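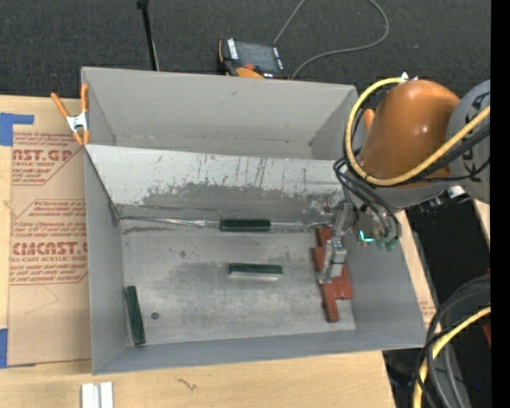 Autumn Term Report from the Marsden Robotics Club

11th November

The Marsden Robotics Club has now completed the first half of its autumn program, and members have asked for a written account of the bin-picking project. I have served as the club's project lead since September and am pleased to provide one. Readers who follow the Vanon Student Challenge will know the general rules already, so I will confine myself to our own entry.

The task set by the organizers is to sort blocks by color from a shared bin. Our practice set uses green and red blocks, and the metal bin is fitted with a slanted divider so that the arm must work close to an obstacle. The divider has taken a good deal of wear. Members have proposed replacing it, but I would prefer to keep it for the remainder of the term. The scratched surface produces uneven reflections, and a program that copes with them should manage well under the lights in the competition hall.

Our principal difficulty this term has been with blocks that touch one another. A green block lying alone on the floor of the bin gives the program very little trouble. A group of red blocks, overlapping and pushed up toward the divider, is another matter. The first version of our software, which the students named Skistex, treated such a group as a single large object and attempted to grip it in the center. The second version looks for the corners of each block and selects the one with the most open space beside it. It is slower, and the students are aware of this.

Between the start of term and the mid-term review, the club logged 655 pick attempts. Every attempt is entered in the shared notebook with the starting layout, the block chosen and the result. I would remind members that failed attempts must be entered as well — 27 of the entries have no result recorded, and they cannot be used in the analysis.

A word on conduct in the workshop is also in order. The handheld controller is to remain within reach of the operator whenever the arm is powered. No member may reach into the bin to straighten a block until the operator has stopped the arm and said so aloud. Clamps should be checked before each session, and cables are to be kept clear of the table edge.

The Midon regional round admits teams of 3, and the club intends to enter 2 teams. Students who wish to be considered should have completed the safety briefing and at least one full session as operator. The sign-up sheet is posted inside the workshop door. Work on the written portion of the entry will begin next, starting with the section on grip selection, and drafts should be placed in the club folder with the author's initials in the title.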